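# Sillbridge Layout Log

Running notes and data for the Sillbridge & Wistulero, an HO-scale model railroad that began as a loop under a Christmas tree and now occupies most of a basement. The furnace has been allowed to stay.

## What's in here

- `roster.csv` — 313 pieces of rolling stock, one per row. Locomotives are listed first because they sulk otherwise.
- `sessions.csv` — 2,922 train movements from operating nights. Each row is one train going from one place to another, or failing to.
- `track.csv` — every turnout, with its number, its switch machine and its current mood (`ok`, `sticky`, `do not touch`).
- `scenery/` — notes on hills, trees and the river at Polat, which has been "nearly done" since the second version of this file.

## Columns that need explaining

`road_no` is text. Please leave it as text. Spreadsheets like to eat the leading zeros, and then two boxcars have the same number and an argument starts.

`delay_min` is in fast-clock minutes. The clock runs at 3 to 1, so a train that is an hour late at Trendetti has wasted only 20 minutes of anybody's life.

`cause` is free text, typed at night by tired people. Expect "derail", "derailed", "derailment" and "cat". I merged the first three in the `cause_clean` column. The cat has its own code.
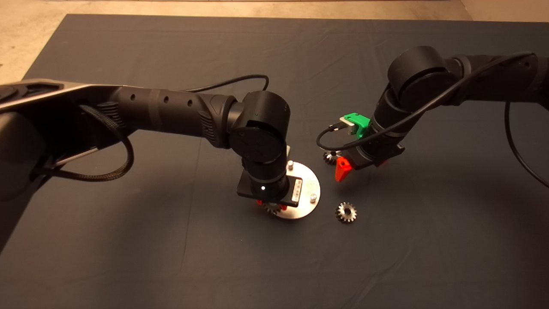
## Known problems

1. Turnout 14 at Polat appears twice in `track.csv`. It was replaced, and the old row was kept out of spite.
2. Movements before April have no engine number. We were using paper cards then, and the cards got damp.
3. The grade up to Trendetti is listed as 2 percent. A level and a long string of coal hoppers both disagree.

## Using it

Load the CSV files with whatever you like. They're UTF-8, comma-separated, with a header row. Join `sessions` to `roster` on `road_no`, and `track` to nothing at all, as I never got that far.

Corrections are welcome, especially for freight car weights. Track plans with "just one more siding" will be read with interest and then built, so think before you send them.

Free for any use, including building a better railroad than mine.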